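Keep the Kitchen Table

My landlord wants to sell me on a fold-down desk. He has put one in every unit in the building except mine, and he brings it up each time I pay the rent, like a man with a boat to unload. It would free up the whole end of the room, he says. I could get rid of that table. I've told him no so many times that I finally sat down to work out why, and it got long, so now it's an essay.

I think most homes need one big table that doesn't belong to any one job. I mean a real one, with legs, that stays where it is. I know how that sounds when rents are what they are and plenty of people eat over the sink. I lived in a studio for years with a tray and a beanbag. I wrote cover letters on that tray! I'm not scolding anybody. I just think we gave the table up too easily, and we did it because a lot of people were selling us smaller things to replace it. 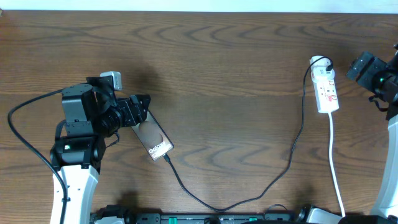

Look at what happened to the things a table used to hold. The mail went, mostly, and the checkbook, and the atlas, and the big calendar with the dentist written on it. All of that got squeezed into something you can lay flat on the wood beside your elbow, with "Galaxy" on the screen in white letters or whatever yours says, and the thinking was that if the stuff got small then the furniture could too. I believed that for a long while. But paying a bill on the couch is a different experience from paying it at a table. On the couch I half do it. I get to the password part and then I'm looking at soup recipes.

My friend Doaa Benjelloun disagrees with nearly all of this, and she's smarter than I am, so I'll give her side fairly. She says I'm sentimental about tables because I never had to clear one. In her house growing up the table was where her mother's work went on, all day, and everybody else got to call it the heart of the home. She has a narrow counter now, a Bedetti one with the two stools, and she loves that it can't hold a mess. There's no room for one. She eats, wipes it, goes out.

I don't have a great answer to the first part. She's right that somebody clears the table, and for a long time it was the same somebody. What I'd say is that the counter didn't fix that at her brother's place, where his wife clears the counter. That's a people problem and you could have it with a picnic blanket.

The second part I'll argue with. I want a surface that can hold a mess! A mess is usually a thing in the middle of being done. When I was sewing the curtains it took me most of October, and they lived on the table the entire time, and I'd do a seam with my coffee and then shove the pile down to the far end for supper. If I'd had to get the machine out of a closet each time, I'd still have bedsheets over the windows. Same with the taxes. Same with the jigsaw puzzle, though I admit that one overstayed.

Then there's the money argument, which always comes out backwards to me. The Toft fold-down my landlord likes costs more than my table did. Mine was 70 dollars from an estate sale, plus 15 to a guy with a truck. It has a burn mark and one corner where somebody's dog had a go. It'll outlast me. The hinge on the fold-down in 3B has already gone, and the man who lives there props it up with a paint can.
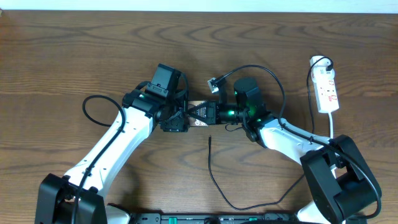

Vernent, October

I came out here to stay with my uncle for a bit and finish this, and of course he has the table I've been going on about. Abdelghani Benkirane doesn't own a desk and never has. He ran a shoe repair business for 23 years and did the books every night where he ate. He read my first draft after lunch and said it was too long and that I should have mentioned homework.

So, homework. He raised four kids at that table, and he says the trick was that he did his own paperwork at the same hour they did theirs. They weren't supervised, really. He was too busy with his receipts to check anybody's fractions. But they could see him getting annoyed at a column of numbers and starting over, and he figures that did them more good than help would have. I believe him, partly because my cousins are all very patient people and none of them can do fractions.

I also asked what he'd say to someone with no space. He thought about it and said to get rid of the sofa. I'm not willing to go that far. But I did measure mine before I left, and I'm going to measure it again when I get home.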